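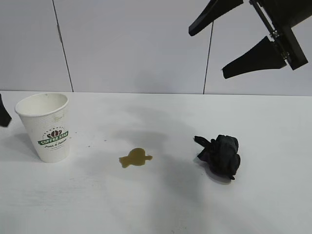 What should a lab do with coffee spilled on a white work surface? Blot it at once with a dry absorbent towel, then wipe with a damp one and dry the spot.

That is the core of a revised bench-care sheet issued in March by Bozsik, the surface maintenance firm in Clornton. The two-page sheet covers small spills of coffee, tea and juice on white tabletops in offices, test rooms and shared kitchens. It replaces a longer guide that treated all liquids the same way.

According to Kaj Ingvarsson, who edited the sheet, the main change is the order of work. The old guide started with a spray cleaner. The new one starts with blotting, from the outer edge of the puddle toward the middle, so the liquid does not spread. The towel is pressed flat and lifted — never dragged. Cleaner comes in only if a brown ring remains after the damp wipe, and then at a dose of 2 ml in 500 ml of water.

"Most of the rings we get called out for were made by the first wipe," Ingvarsson said. "A puddle the size of a coin becomes a smear the length of your hand."

The sheet also deals with the cup. A paper cup with coffee on the outside should be moved off the surface before blotting begins, and its base checked. If the base is damp, the cup goes on a folded towel or in the trash. Wall joints and the line where a tabletop meets a wall panel get their own paragraph: liquid that reaches a seam is drawn out with the corner of a towel held in place for a slow count of ten.

Bozsik ran the method on 110 test spills at its Cundstead site before release. Black coffee and coffee with milk were both used, the latter needing a second damp wipe in most cases. Sugared drinks were tested separately and will be covered in a supplement.

Printed copies have gone to 300 customers in Clornton and Grilutstead. Further copies can be picked up at the Cundstead front desk until 4 p.m.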